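We use cookies to keep this site running. Accept | Manage settings

Sevwood Football Boosters: minutes, April meeting

I took notes again, so blame me for the spelling! We got going a little after seven, with 18 of us squeezed into the film room.

First up was the Greneo scrimmage. Coaches want it on a Tuesday under the lights, and Greneo is fine with that as long as we split the officials. Motion passed, 2 opposed (they'd like a Saturday, and I kind of would too).

Then helmets. Ouellet quoted us for reconditioning 30 of them, and we have $634 left in the equipment line, so we'll pay a deposit now and the rest after the spring raffle. Passed.

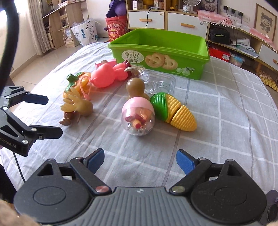

SEVWOOD, April

Long talk about the Nernano road game and whether we need a second bus. I said yes, the band parents said yes, and it went to a vote next month anyway. Somebody still has the key to the chain crew shed, please bring it back.

Adjourned before nine, and I got home for the end of the game.

4 comments | 11 shares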